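Folding Better: What We Learned About T-Shirts, Drawers and Creases
Ngan-ling Yuen
Home and Textiles project, Landavbridge

Our group got to pick any household job and study it properly, and I pushed hard for folding. I love folding! My grandmother could get a whole family's shirts into one drawer, and I wanted to know how much of that was skill and how much was just a good method.

We compared 2 methods. The first we called the Kong fold, after the teammate who brought it in: sleeves in, sides in, then the hem comes up toward the collar. The second was the Sotier fold, where the hem goes up first and the sleeves are dealt with afterward. Everything was done on cotton T-shirts, on a fabric-covered surface, so the shirts wouldn't slide the way they do on a bare table.

The hem turned out to be the interesting part. If you lift it from the middle, the shirt sags and you get a crooked edge that shows up in every later fold. Holding it at both ends keeps the band straight, and a light pull smooths it before you set it down - you don't need to press or iron anything.
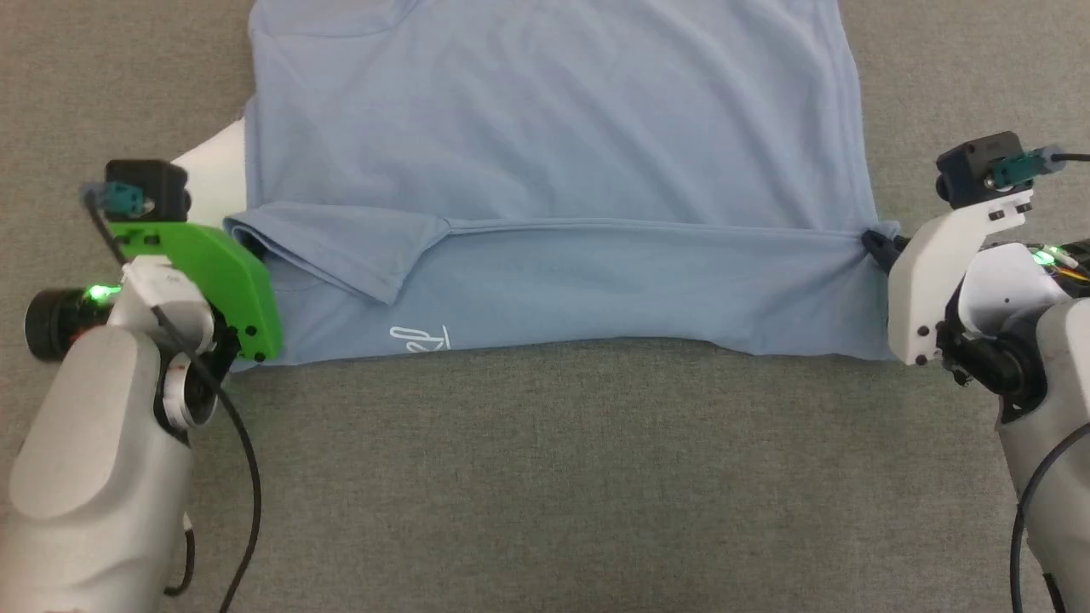 Figure 1. Hem of a light blue T-shirt folded up and held at both ends, with the left sleeve turned in.

Over the whole project we folded almost 600 times, which sounds like a lot until you have done it with good music on. For the drawer test we used 40 shirts and stood them on edge in a Stindine drawer unit. The Kong fold gave us neater packets and they stayed upright when we pulled one out. The Sotier fold was quicker to learn, and my little brother had it after two tries, but the packets leaned and the sleeves liked to creep out at the side.

Soft, older shirts were harder than new ones in both methods. We would like to come back to that in December with long sleeves and sweaters, and I already have a pile of sweaters waiting.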